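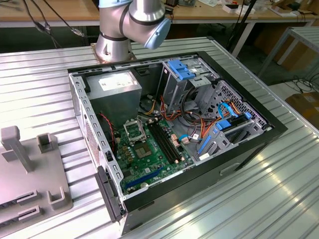 *Fig. 1. Tower on its side, side panel off.*

## 5. Fitting the processor

Applies to the Ondieki bench build, revised 2025-05-26.

1. Unplug the tower and lay it down with the open side facing up.
2. Find the power supply in its corner and check that it sits square in the case.

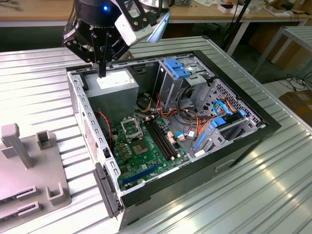 *Fig. 2. Power supply, label side up.*

3. Move any loose power cables clear of the socket.
4. Lift the retention lever and open the load plate fully.

**Caution:** Do not touch the socket contacts.

5. Hold the processor by its edges, metal side up, and line up the notches.
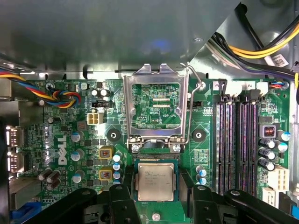
*Fig. 3. Processor below the open socket.*

6. Lower it straight in. Do not press or slide it.
7. Close the plate and lock the lever.

**Note:** Memory is fitted in section 6.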